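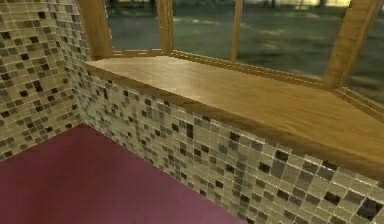

My grandmother opened the bathroom window every morning of her life, snow or no snow, and she never owned a fan, so why are we all being told to buy one? So wrote Didier Besnard after last month's newsletter, in which I had cheerfully suggested that anybody in Celonbridge with a steamy bathroom ought to go out and get an exhaust fan.

June
By Loïc Charpentier

Well, Didier, I have been thinking about your grandmother ever since, and I believe she and I would have gotten along. An open window on a cold, dry morning does a wonderful job. The air coming in holds very little water, the air going out holds a great deal, and a few minutes of that will clear a mirror faster than most fans I have lived with. If you have a window that opens, and the kind of household where somebody remembers to open it, please carry on and keep your money.

Where I would gently push back is summer. We are coming into the sticky part of the year now, and on a muggy afternoon the air outside can be every bit as damp as the air you are trying to get rid of. You open the window, feel a lovely breeze, and by suppertime the towels are still limp on the rail. I went through this in my own house for years (we have one of those narrow upstairs bathrooms on Wragg Street, with the tub tucked under the slope of the roof) and blamed the towels, the soap and at one point the dog.

What finally taught me something was a little humidity gauge my sister gave me. I set it on the shelf over the sink and got into the habit of looking at it, the way you look at a clock. Before a shower it would read 50 percent, give or take the weather, and afterward it would shoot up and then come creeping back down. With the door shut and nothing running, it could take until lunch. With the fan on and the door open just a crack, it was back where it started before I had finished my second cup of coffee. That crack under or beside the door matters more than I ever guessed – a fan can only pull air out if some other air is allowed in to take its place.

Fans have their own troubles, of course. Ours was a Vorano that came with the house, and it made a noise like a truck on a gravel road, so everyone in the family switched it off the moment they stepped out of the tub. I put up with that for 12 years! When I got up on the stepladder and took the cover down, it was wearing a gray felt coat of lint so thick you could have knitted with it. I turned off the power at the breaker, vacuumed the lint out, washed the cover in the sink with dish soap, let it dry and put it back. It was quieter that same evening, and it pulled a square of toilet paper up against the cover and held it there, which it certainly had not done before. Try that test on yours. If the paper drops, the fan needs cleaning, or the duct behind it has come loose or gotten blocked.

And do find out where the duct goes. Two of the houses on our street turned out to have fans that blew straight into the attic, which only moves the damp upstairs to where you can't see it. The air needs to leave the building altogether, through the roof or an outside wall.

A few of you also wrote in about mildew on grout, so let me squeeze that in. Tile itself doesn't mind a bit of water, but the lines between the tiles hold on to it, and small mosaic has an awful lot of lines. I keep a squeegee hanging on the faucet and run it down the walls when I'm done. It takes no time at all once it's a habit, though I will admit my teenagers have yet to catch it. For spots that are already there, I use a soft brush, warm water and a little baking soda, and then I rinse well. Never mix bleach with vinegar or with any cleaner that has ammonia in it, please. The fumes are dangerous, and in a small closed room they are worse.

If you would like to borrow the gauge, it is sitting in the basket by the door at the Clotano Reading Room, along with a spare squeegee and a notebook for your readings. Keep it for four days or so, write down what the weather was doing, and bring it back for the next person. Didier, I have put your name at the top of the list, and I would dearly love to know what your window can do in August.

Home News Around the House Back Issues Contact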